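Guides > Older Houses > Living Through a Rewire: Your Questions

Living Through a Rewire: Your Questions

We bought our house on Plernudell Street knowing the wiring was tired, and over one long winter we had all of it replaced while still living there with two children and a very nervous cat. Ever since I first wrote about it, the same questions keep landing in my inbox, so I've gathered my answers on one page. Please remember I'm a homeowner who took a lot of notes – your own electrician gets the last word.

Do we have to move out?

We didn't, and most families on our street haven't either. Our electrician, Ott Priedītis, worked one room at a time and left us with power to the kitchen every evening by 6 p.m., bless him. The hard part was the dust, which got into everything, including a sealed box of crackers (I still can't explain that one).

How long does it take?

Ours took 18 working days, spread over a good many more weeks than that because we had to wait for the inspector. Ask at the very start who books the inspection. We each thought the other had done it, and the calendar slid right through January while we were being polite to one another.

Will they wreck my plaster?

They'll open some of it, yes. Ott fished new cable down from the attic wherever he could and cut small, tidy holes where he couldn't. Get it in writing whether patching is part of the price. Ours wasn't, and we paid a plasterer named Stollo separately, who was worth every penny and sang the whole time.

How many outlets should I ask for?

More than feels sensible! Walk through each room in the evening with a roll of painter's tape and put a piece everywhere you'd like to plug something in. Then go and think about the vacuum cleaner, the Christmas tree and whoever sits in the corner chair with a phone. We added 14 on top of the first plan and I'd happily have had another few upstairs.

What should I do with the old parts and all the paperwork?

Ask what you're allowed to keep before anything goes out to the truck, and please don't put old electrical parts back into use, however solid they look. For the papers, one spot that everybody in the house knows about is plenty. Permits, the signed inspection and the new panel chart should live together.
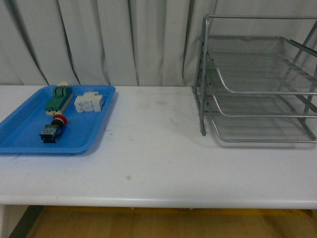 Blue tray for the electrical pieces, mesh trays for the desk.

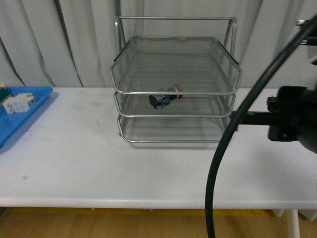
Take your own pictures of every open wall, too, before the plaster goes back on. Hold a tape measure against the nearest door frame so you can find the cable again years later. I've gone back to ours at least a dozen times, mostly when hanging shelves.

Should I tell my insurance company?

Do call them. Mine wanted a copy of the final inspection and took $105 off the yearly bill, and it cost me one phone call on a Monday morning with a cup of coffee going cold beside me.

Comments

Meenakshi Kurian
The painter's tape trick saved us. My husband put a piece on the ceiling of the closet and I laughed, but now there's a light in there and I love it.

drokham_dad
Did you do the garage at the same time? We're being quoted separately for ours and I can't tell if that's normal.

Nomura Lane Reader
We stayed put for ours as well, 15 days with a baby. Hang wet sheets over the doorways for the dust. It helps a little.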